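Programme Sturanora – soutien aux ateliers de quartier
Rapport d'étape à l'attention du fonds Echevarría
Bénéficiaire : association Jarneck
Date : 2018-03-22

1. Où nous en sommes

Vous nous aviez demandé un rapport « concis et illustré ». Le précédent faisait 17 pages et comportait un organigramme, nous avons compris le message.

L'atelier « Trier, ranger, partager » tourne depuis le mois d'août. Il s'adresse à des adultes qui vivent seuls et qui ont perdu l'habitude de préparer autre chose qu'une assiette debout devant l'évier. Nous leur proposons de composer des goûters : choisir les aliments, les étaler, les répartir, puis les disposer dans des plateaux à emporter. À ce jour, 28 personnes sont inscrites. L'assiduité est bonne le matin, nettement plus philosophique l'après-midi.

La séance commence toujours sur la table, à même la toile cirée. On sort tout avant de ranger quoi que ce soit. Oranges, dattes séchées, gros morceaux beiges et friables à croquer : chacun voit ce qu'il y a, et les négociations peuvent s'ouvrir.
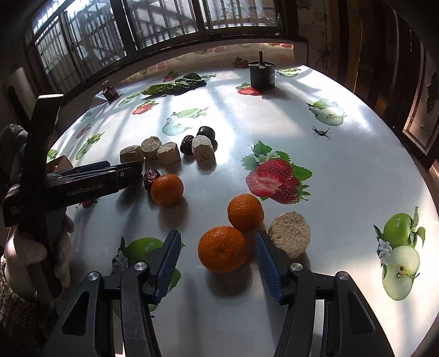
2. Le matériel

La grande nouveauté de la période est la toile cirée. Elle est blanche, brillante, imprimée de fraises et de pommes vertes, et elle a fait l'objet de plus de débats que le budget. Le modèle uni que nous avions inscrit dans la demande initiale n'était plus disponible. Nous avons donc pris celui-ci, qui présente l'avantage de s'essuyer d'un coup d'éponge et l'inconvénient de garnir la table de fruits avant même qu'on ait ouvert les sacs. Les participants l'adorent. La ligne budgétaire s'en remettra.

Pour les plateaux, nous avions prévu des modèles compartimentés de chez Zokholm. Le devis est arrivé à 689 euros, livraison non comprise, et nous avons découvert une passion soudaine pour le carton. Les plateaux actuels sont peu profonds, à bords bas repliés, et ne coûtent presque rien. Ils portent parfois des inscriptions à la main au fond, héritage d'un usage antérieur ou d'un brouillon de liste, personne ne les a réclamés. L'absence de compartiments s'est révélée utile : les gens doivent décider eux-mêmes de ce qui va à côté de quoi, et ils en discutent.

3. Ce qui fonctionne

Le passage de la table au plateau est le moment que tout le monde attend. Il n'y a pas de recette. Les mandarines se placent en premier parce qu'elles roulent et qu'on préfère régler ce problème tôt. Les galettes de riz soufflé servent de remplissage, de cloison ou de monument selon les tempéraments. Les jujubes séchés vont sur les côtés. La tomate reste un sujet de discorde, une partie du groupe considérant qu'elle n'a rien à faire dans un goûter et l'autre partie l'y mettant quand même, de préférence dans un coin. 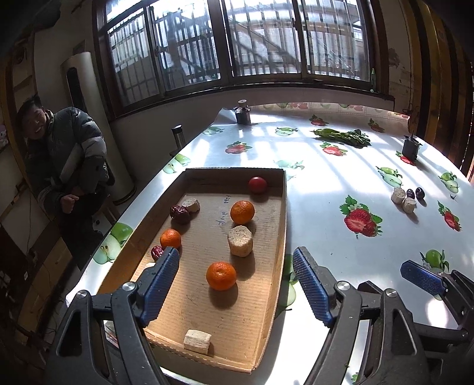

Nous demandons ensuite à chacun d'expliquer son choix en une phrase. Les premières semaines, la phrase était en général « parce que ». Les réponses se sont étoffées, et plusieurs personnes refont l'exercice chez elles, à en juger par les questions sur la conservation des prunes.

Au total, 79 plateaux ont quitté la salle sur la période. Nous ne garantissons pas qu'ils soient tous arrivés pleins à destination.

4. Ce qui fonctionne moins bien

Le soleil. La table est près de la fenêtre, la grille découpe la lumière en bandes, c'est très joli et très mauvais pour les légumes verts. Un store figurait dans notre demande, il a été retiré au titre des « dépenses de confort ». Nous nous permettons de signaler que le confort en question était surtout celui des feuilles.

Le rangement de fin de séance prend aussi plus de temps que prévu. Nous avons ajouté un quart d'heure au programme, aussitôt absorbé par le thé.

5. Suite et demande

Nous souhaitons poursuivre au même rythme et réaffecter au store la somme prévue pour les plateaux compartimentés. Le montant global de la subvention reste inchangé. Les justificatifs sont joints, y compris celui de la toile cirée, à fraises.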